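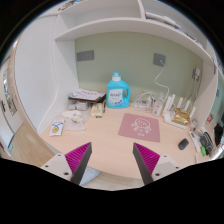 Speaker notes: collecting demonstrations in lived-in rooms
Telma Domínguez, Arnura
Nov 12, 2023

Last updated by P. Shirazi: figures checked, slide 6 notes shortened

Slide 1. Title
Introduce self and the Skolten collection project. Talk covers how episodes are gathered and screened. Training results are in Masaru's talk, so send those questions to him.

Slide 2. Where we collect
Home desks, as found. Collectors are told to leave the surface alone before the first episode. Point to the blue detergent jug at the back and the papers beside it. A lab table set by an engineer would not have a detergent jug next to a mouse pad. We want that kind of layout in the set.

Slide 3. The tool
Hand-held gripper, two fingers, camera on the tool. Finger pads have a ribbed soft lining, magenta on this unit. The fingers stay in view for the whole episode. Say why it matters: gripper opening is read from the same video as the objects, so there is one clock and no second stream to line up.

Slide 4. Quota
200 episodes per site, 4 collectors per site. Each collector does both pick and place tasks. Stop a session when hand speed drifts up. Kianoush has the speed plots if anyone asks; they are in the backup slides.

Slide 5. Object difficulty
Go slowly on this one.
- Rigid with a handle: the jug. Approach direction is the main variable.
- Thin and flat: the pen, loose sheets, the mouse pad. Most of our retries.
- Soft packaging: clear bag, sachet, wrapped packets. Contact point is hard to label after the fact.
- Cables: the white tangle to the right of the jug. We do not assign cables as targets. They stay as clutter, and an episode that snags one is kept and tagged.
The router with its five upright antennas is an obstacle only. Reaches behind it are out of scope.

Slide 6. Screening
Two passes. First pass is automatic in Parsa: dropped frames, lost tracking, fingers out of view. Second pass is a person, at normal speed. Reject if the target is never named in the task string. Do not reject for a failed grasp.

Slide 7. Open items
Reflective objects, such as the gold-wrapped one by the router. Tracking under shelves, where light is low. Mojtaba is rewriting the task string guide, draft due in December.

Questions. If asked about release of the data, the answer is not decided.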